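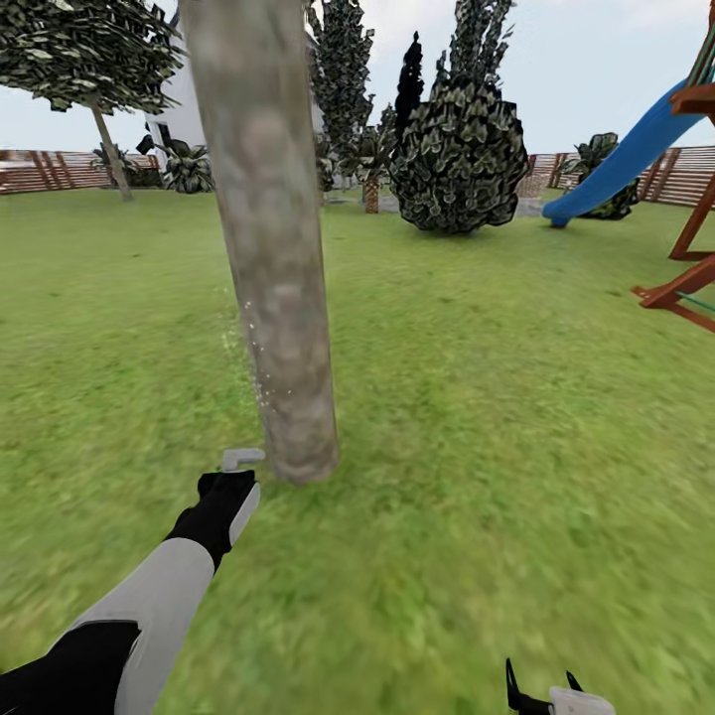 全文 3300 字 · 阅读时长 9 分钟

手风琴过河

我第一次听见 Flerkeo 响起来的时候，正蹲在 Sýkora 面包店后门吃一个烤糊了边的罂粟籽卷。那声音从二楼的窗户里滚下来，真的是滚，一级一级地，先是低音那边闷闷的一团，接着右手的旋律追上来，把它拱得老高。我嘴里的东西都忘了嚼。我那年十六岁，在店里做暑期工，负责擦烤盘，对音乐的全部了解就是收音机里放什么我就听什么。可是那一下子，天哪，我觉得整条后巷都在吸气！

“谁在拉？”我问伦卡·瓦涅克。

伦卡是店主，正把面粉袋往屋里拖，头也没抬：“盖佐。他又把窗户开着了。”

“他拉的是什么？”

“你上去问他呀。顺便把这两个卷子给他带上去，他早饭还没吃。”

我就这么上了楼。楼梯很窄，拐角的地方堆着装鸡蛋的纸托，越往上声音越大，到了门口，门板都跟着嗡嗡地抖。我敲门，没人应，再敲，里头喊了一声“推！”，我一推，就看见盖佐·奥尔班坐在一把厨房椅上，81岁，穿着背心，胸前抱着一台暗红色的手风琴。琴正面的镀铬字母掉了一个，所以那个名字我念了很久才念对：F-erkeo。

“面包放桌上，”他说，手没停，“你听这里，听左手！”

我听了。说实话我什么也没听懂，但我特别高兴，高兴得站在那儿直乐。他看见我乐，也乐了，把风箱一收，琴“呼”地叹了口气。

“想试试？”

那台琴压到我腿上的时候我差点叫出来。它怎么能那么沉！而且是热的，他抱了一早上，背面的皮垫子跟刚出炉的面包一样热。我拉开风箱，按了一个键，出来一声鹅叫。盖佐笑得咳嗽，咳完了说，好，这只鹅我们留着，明天你再来喂它。

那个夏天我每天下午都去喂那只鹅。

盖佐教琴没有任何章法。他不让我看谱，他说谱子等你手指头痒了再看。第一个星期只许我拉一个音，拉长，再长，拉到风箱尽头还要稳住，换方向的时候不能有坎儿。“你揉面的时候会突然停一下吗？”我说我不揉面，我擦烤盘。“那你明天去揉面。”我真去揉了，伦卡莫名其妙，但她正缺人手，就把一大盆酸面团推给我。揉到第三天我忽然懂了，原来力气可以从后背绕过来，胳膊只是它路过的地方。我手上还沾着面就往楼上跑，抱起琴拉了一个长音，来，回，来，回，中间一点缝也没有！

盖佐闭着眼听完，说：“鹅变天鹅了。”

我到现在都觉得这是别人对我说过的最好听的话，后来得过的那些掌声都得往后排。

然后是左手。啊，左手！那些小圆扣子你看不见，只能摸，其中有一颗上面有个小坑，你找到那个坑就找到家了，往上是邻居，往下也是邻居，嘭恰恰，嘭恰恰，你一个人就能带着一屋子人转圈。我学会第一支圆舞曲那天，在店里收银都按着三拍子，伦卡说你再这样找零钱就回家去。

教到八月，盖佐问我知不知道《格鲁莱蒂》。

我不知道。他就拉给我听，拉了个开头，停住了。再拉，又停在同一个地方。他的右手悬在键盘上面，无名指一动一动的。

“后面呢？”

“后面过了河了。”他说。

这件事我是从若菲·普罗哈兹卡那里听全的。若菲是他从前乐队里的小提琴手，住在河对岸的阿尔卡德，我们这边的人叫它Arkard都带着点不服气，他们有火车站，我们没有。50年前，两岸合用一支乐队，春天的集市、秋天的婚礼，哪边有事就往哪边去。《格鲁莱蒂》是他们自己凑出来的曲子，名字来自一家卖糖水梨的小铺子，他们排练完总去那里。前半段是盖佐写的，后半段是低音提琴手杜尚·赫鲁比写的。两个人为了一个和弦吵了一架，一个说应该落在小调上，一个说那样客人会哭，婚礼上怎么能让客人哭。吵得很凶，杜尚把船篙往水里一扔，两个人就再没一起演过。曲子也分了家，盖佐从此只拉前半段，杜尚只拉后半段。

“为了一个和弦？”我在电话里喊起来。

“那可是个很要紧的和弦，”若菲说，“我当时站在盖佐那边，现在我站在杜尚那边。你要是过来，我拉给你听听为什么。”

我当然要过去！我坐早班渡船去的，背着一个空布包，伦卡往里塞了一条面包让我别空手。若菲家的门开着，她下巴底下已经夹好了琴，连问好都是边调弦边问的。她先照盖佐的意思拉，落在大调上，亮堂堂的，像门开了。再照杜尚的意思拉，就差半个音，那个半音一沉下去，我后脖颈上的汗毛全站起来了。

“客人会哭吧？”

“会，”我说，“可是他们会接着跳的。”

若菲把弓子往桌上一拍：“我就等着有个人说这句话！”

她带我去找杜尚。他在自家院子里修一把椅子，耳朵不大好，我们说了三遍《格鲁莱蒂》他才放下锤子。他没请我们进屋，也没赶我们走，只问：“他还用那台破红琴？”

“字母掉了一个，”我说，“别的都好，低音特别好，您真该听听，上星期他给簧片重新打了蜡，最底下那个降E现在跟牛叫似的！”

杜尚绷着脸，绷了一会儿，嘴角还是松了。“降E，”他说，“他从来舍不得用那个降E。”

回去的渡船上我一路哼着那后半段，生怕忘了。杜尚只给我哼了一遍，用他那条干巴巴的嗓子，旁边还有只鸡在叫。我把它哼给缆绳听，哼给卖票的听，下了船哼着跑过整条堤岸，哼着冲上楼梯，一进门抱起琴就拉。错了好几个音，节奏也歪，可是拉到那个地方，我的手自己落了下去，落在小调上。

盖佐背对着我，在窗边切洋葱。刀停了。

“谁教你的？”

“您知道是谁。”

他又切了几刀。我等着挨骂。他把洋葱拨进锅里，把火关小，擦了手，走过来，把我的左手从扣子上挪开，换到下面一排。

“要落就落到底，”他说，“用降E。”

克里斯蒂娜·多莱扎尔是镇上学校的音乐老师，九月办收获节，她满街找节目。她到店里来买面包，听见楼上的动静，两只手往柜台上一撑：“那是什么？我要那个！”我喜欢死她这一点了，她要什么就当场说出来。她把草地那头的地方定给了我们，又借来长凳，又亲手写了海报，海报上写着《格鲁莱蒂》（全曲）。那个括号是我求她加的。

麻烦的是谁也不敢去问杜尚来不来。若菲说她去问，去了，回来说他在修另一把椅子。我写了一封信，写了撕，撕了写，最后只剩一句：请您来听听那个降E。伦卡把信夹在一个面包的包装纸里，托渡船捎了过去。

收获节那天下午真热闹啊。900个李子蛋糕，伦卡烤了两个通宵，我的眉毛上都是糖粉。孩子们在草地上滚，有人把狗也带来跳舞，克里斯蒂娜举着一只木勺指挥大家搬凳子。盖佐穿了件熨过的白衬衫，领子硬得他只能整个人一起转身。他不往河那边看，谁都看得出来他在不往河那边看。

四点钟该我们了。若菲站左边，我站右边，我抱着克里斯蒂娜从学校借来的一台小琴，给盖佐垫和声。前半段一起，人群里上了年纪的那几个就动起来了，他们认得！一个系围裙的老太太把碟子往别人手里一塞，拽着她丈夫就往中间走。那支曲子的前半段实在太招人喜欢了，你要是听过就知道，它一蹦一蹦的，像小孩子踩着石头过浅滩，踩一块，回头看看，再踩一块。

然后我们到了那个一直断着的地方。

我听见盖佐吸了口气。风箱开得很大，我从来没见他开那么大。就在这时候，从长凳后面，很低很低的地方，来了一声拨弦。

我没敢扭头，我怕一扭头手就乱了。若菲扭了，她的弓子在弦上跳了一下，然后整个人笑开，拉得简直要飞起来。那低音又来一声，稳稳地托住我们，托着往前走，走到那个和弦，降E沉下去了，手风琴的，低音提琴的，两个一块儿沉下去。

系围裙的老太太哭了。她一边哭一边转圈，转得比谁都快，她丈夫几乎追不上她。

曲子完了以后，杜尚扶着他那把琴站在长凳后头，琴是用一辆运椅子的手推车推来的，轱辘上还挂着河边的草。盖佐连人带琴转过身去。大家都安静了，连狗也安静了。

“你第二个反复快了。”杜尚说。

“你耳朵聋了还听得出快慢？”

“我脚底板听得出来。”

盖佐想了想，低头把肩带往上拽了拽：“那再来一遍。”

我们再来了一遍，又来了一遍，后来克里斯蒂娜把木勺也敲上了。天黑下去，末班渡船鸣了笛，杜尚没走，他说他要等李子蛋糕凉一点再吃。伦卡在后面喊，早就凉了，都凉了一下午了！他装作没听见。

那台红琴现在在我这儿。掉的那个字母我找人配过，配来一个太新的，亮得刺眼，我又把它摘了。每年收获节之前我给簧片打蜡，先试最底下那个降E，试的时候把窗户开着，店里如果有人抬头，我就喊他上来。去年上来一个男孩，手里拿着半个罂粟籽卷，第一声就拉出了一只鹅，那么响，那么难听，我笑得眼泪都出来了，赶紧跟他说：好极了，明天几点来？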